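Open day at the Etulier workshop

The doors at Etulier opened at ten, and by the time we arrived people were already standing along one side of the hall with cups of tea. The company teaches pairs of robot arms to work together, and once a year it lets the public in to look.

The engineer who showed us round has been there for 4 years. She started on the Dreltley line, packing parts by hand, and moved across when the Prolen project needed testers.

"I had no background in it," she said. "I could use a spanner and I wrote things down. That was enough to start with."

Most of her day goes on repeats. The Prolen team logged 534 runs in February, and she sat through a good share of them. Each one lasts 15 minutes if all goes well.

"People expect it to be fast," she said. "It's slow work. You watch the fingers and you write down where they went."

We asked what gives the most trouble. She said cables, then the point where two grippers have to come close together. 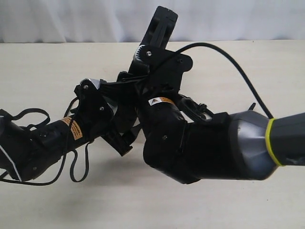

"One arm on its own is fairly easy," she said. "With two, each has to know where the other one is, and a small error on one side becomes a big one in the middle. We spent most of last winter on that."

Visitors wanted to know about jobs, and she had been asked several times before we got there. Her answer was that Etulier has taken on more testers this year and is still looking. Manzano, which supplies the grippers, is hiring as well.

The next open day will be in February. Entry is free, but places must be booked.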